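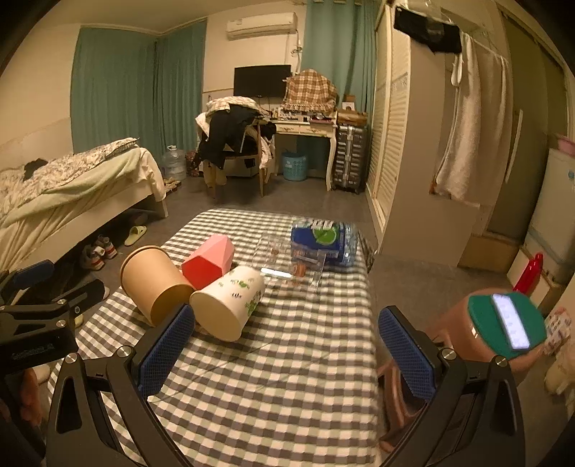 3.2 Sorting of used food and drink containers

The second task dealt with the containers left over after a meal or snack eaten away from the kitchen. In the Voterton interviews, people said this happened most often in bedrooms and living rooms, where a small table gets used for eating, paperwork and hobbies in turn. We wanted to know how people group these items before carrying them out, and which ones they hesitate over.

Each household was asked to gather paper cups, plastic tubs and packaged items on a table they already owned, with its usual cloth left on. We didn't supply furniture or ask anyone to tidy the room first. Containers could be upright or on their sides. Figure 2 gives one such table, in a bedroom, with a gingham cloth. A brown paper cup, a pink faceted container and a white paper cup printed with green leaves lie on their sides close together at the left. A clear plastic container and a package with a dark blue label are further to the right.

Figure 2. Mixed containers on a checked tablecloth in a bedroom.

Participants were told to sort the items into as many groups as they liked and to say aloud what each group was for. They had 300 seconds, and most finished well before that. Afterwards they were asked which item had been the hardest to place. Answers were written down as spoken and coded later using the Msimang scheme, which separates sorting by material, by next use and by destination in the home.

Sorting by destination was the most common approach. People made one group for the kitchen, one for the recycling bin and one for the garbage, and often added a fourth for things they meant to keep. Paper cups caused the most trouble. Several participants put plain brown cups with the recycling and printed ones with the garbage, and explained that they thought the colour or the coating made a difference. Others kept all the cups together and said they would check the council rules later. We coded these as undecided, even where the group had been given a name.

Clear plastic was slower to sort when it sat on a patterned cloth. Participants picked up a clear tub and looked through it before deciding, particularly if there was still something inside. On plain cloths they more often placed it straight away. We had not planned to compare cloths, so the numbers in each condition are uneven and the result should be read with that in mind.

The labelled packages were usually left until last. Participants turned them to read the label, and unopened ones were set apart from the rest no matter what they were made of. In the Bokirum households this group was almost always called "food" or "the cupboard". In Voterton it was more often given the name of the person it belonged to.

Coding was done by 2 readers working separately in Trultatex. They disagreed mainly over groups described in a single word, such as "kitchen", which can mean the sink, the bin or the cupboard. These cases were discussed and, where no agreement was reached, left out of Table 4.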